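Dyeing with avocado pits, round three

I have been saving avocado pits in the freezer since January, and this month I finally had enough to fill the big pot!

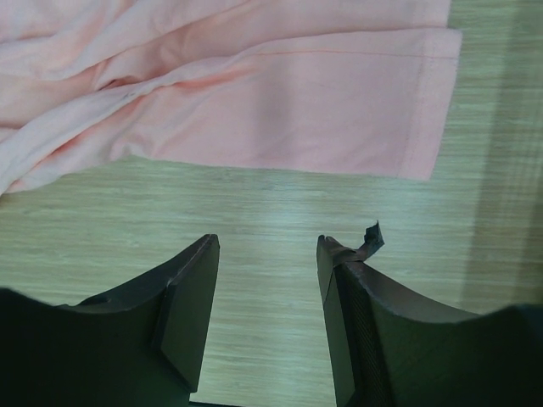
If you've never tried it, avocado pits give you pink. Green fruit, brown pit, and out comes this dusty rosy color that I still can't get over. My first round came out beige (I boiled the pits hard, which kills the pink), and the second was better but blotchy, since I was lazy about washing the cloth first.

So I did it properly. I weighed out 600 grams of pits, scrubbed off every bit of green, and let them sit in water just under a simmer for the whole afternoon. The water goes from tea to something close to red wine – slowly, and then all at once while you're off making a sandwich. I left it overnight with the lid on before any cloth went in.

Imke Hagedorn, who taught the plant dye class I took in Garnside, told us to soak cotton in soy milk beforehand and let it dry, twice if you can stand the wait. I could stand it once. She also keeps a notebook of every pot she's ever made, 477 of them, with a snip of cloth taped to each page. I want to be her when I grow up.

My own notebook is on page three, so there's a way to go. Next up is onion skins, and I've got a bag of them hanging behind the kitchen door already. If you have a good way of getting gold out of them – deep gold, not mustard – please leave me a comment!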